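Ziltton Guest House – Pre-Season Room and Corridor Inspection
Site: Jellham
Inspection date: 2026-06-08
Inspected by: Covadonga Sarmiento
Reviewed by: Svatopluk Urban
Previous inspection: October

Key: S = satisfactory, A = action needed, N = not checked

1. Means of escape

1.1 Corridor clear, full width – S
1.2 Final exit opens without key – S
1.3 Stair door closes fully from 300 mm open – A
Closer on the upper landing is slow and the latch does not engage. Adjust first. If it still fails, replace with the Daly unit held in stores.
1.4 Exit signs lit on backup supply – S

2. Alarms and extinguishers

2.1 Smoke alarms sound on test button – A
Room 18 silent at first press, sounded at second. Replace the whole alarm, not the battery.
2.2 Extinguisher gauges in green – S
2.3 Service tags in date – S
Tag in the linen store is hard to read. Ask Puvby for a new one at the next visit.

3. Walls, trim and fixed surfaces

Check all outside corners at hand and hip height. Run a gloved hand down each metal strip and note burrs, lifted ends or missing fixings. Wallpaper is checked for lifting seams and staining only; color fade is not a safety item.

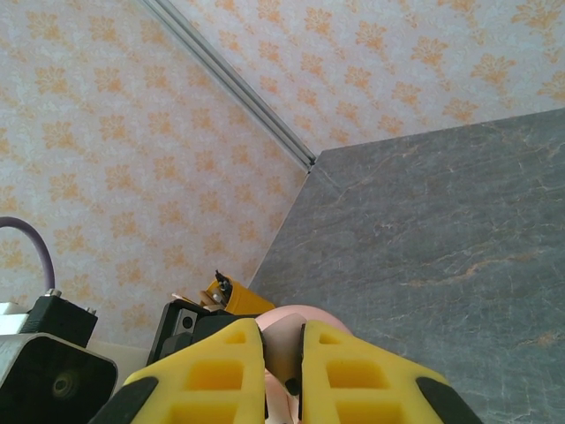
Item 3.2. Metal corner trim between papered walls, lower end meeting stone.

3.1 Wallpaper seams – S
3.2 Corner trim secure – S
Hand pressure applied top and bottom, no movement. Recheck in October.
3.3 Handrail brackets tight – A
Second bracket from the bottom turns under load. Refix before guests arrive.

4. Electrical

4.1 Outlet covers intact – S
4.2 Extension cords in guest rooms – A
One found behind a headboard, removed.
4.3 Heater, 400 W, breakfast room – S
4.4 Main panel, directory legible – N
Panel cupboard locked, key not on the board.

5. Reviewer comments (S. Urban)

1.3 and 3.3 to be closed out before opening. 2.1 agreed – order one spare as well. 4.4 cannot stay at N; I will bring the second key and check the panel myself. No objection to the remaining entries.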